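A Day with the Robots at Drindard

Have you ever wondered who puts the cans back on the shelf at the store? Most of the time it's a person, and it's harder than it looks! Once a year, in September, a workshop called Drindard, in the town of Cekstead, opens its doors so that kids and their grown-ups can come in and watch robots learn to do jobs like that one.

Last time, 300 people came through, in groups of 30, so everybody got a good spot near the front. Our guide was Ieuan Rees, who has been teaching robots for 5 years and still grins like a kid when one of them gets something right.

First he asked us to close our eyes and pick up a pencil. Try it at home! Your fingers feel around, find the pencil and squeeze just hard enough. You never had to think about it. A robot has to be taught every bit of that: where to reach, when to slow down, how hard to squeeze and when to let go. Ieuan told us that a new job might take 50 tries before it starts to go smoothly, and some jobs take a lot more (he wouldn't say which one was the worst, but he did groan).

Then we got to the part I liked best, the shelf tray. You have probably seen one in a store without knowing its name. Cans stand in a row between two rails, and behind them is a little paddle called a pusher. When a shopper takes the front can, the pusher slides the others forward, so there is always one waiting at the front. Pretty clever for something so simple!

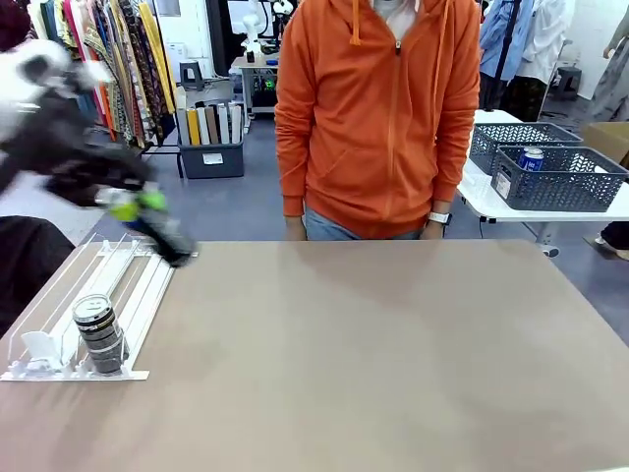

The robot's black gripper over the far end of the tray, with one can standing between the rails.

A robot working with a tray like this has to keep its gripper clear of the rails and the plastic sides, and a round can is easy to tip over if you bump it. Next time you're at the store, look for a pusher behind the cans, and ask a grown-up if you can watch it move when they take one.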